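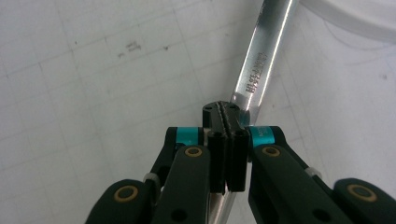
Before the transmitter at Closell was built, people in the valley heard the wireless down a wire. The Peretti relay company ran two cables along the house fronts, and a subscriber paid by the week for a loudspeaker and a switch with two positions. There was no set to tune and no valve to replace. What the system did need was a man with a ladder and a bag of tools, because the brackets worked loose every winter. A plain combination spanner, the chrome sort with characters stamped along the handle, would have done most of the job. Fulgencio Magaña did it for 49 years, first for Peretti and then for Zwahlen, which bought the network and kept the same vans.

Print | E-mail

At its height the relay had 3,784 subscribers. Magaña has the last ledger at home, and the streets are entered in the order the cable reached them, so the bakery comes before the town hall. The hospital took 60 loudspeakers on one account and was always late in paying.

Programmes came in at a receiving station above the town, where two large sets fed a row of amplifiers. One wire carried the national service. The other carried whatever the engineer on duty could find, and in the evenings this was often dance music from abroad. Complaints were written in a separate book. Most were about hum, and one, from a December, asks for less accordion.

Television should have finished the business off. Zwahlen put off the decision for some years and then ordered new equipment from Kadotik, a small maker that promised pictures over the existing lines. The trial took in a single street. The pictures were poor beyond the third house, and when it rained the sound from one channel got into the other - Magaña remembers a football match with a sermon over it. The old wires were taken down and coaxial cable went up on the same brackets.
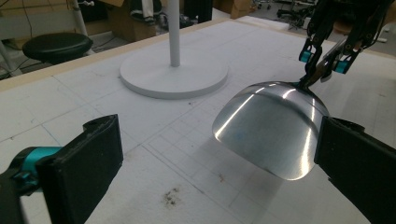
A stainless-steel scoop, hanging up.

Radio stayed on the new cable as an extra, and 768 homes still paid for it when the service closed. Some of them had never owned a set of their own. Zwahlen offered each a portable at a reduced price, with the aerial already fitted.

A few of the brackets are still up in the lane behind the bakery. The loudspeakers are harder to find. Magaña has four, and one of them works.

Print | E-mail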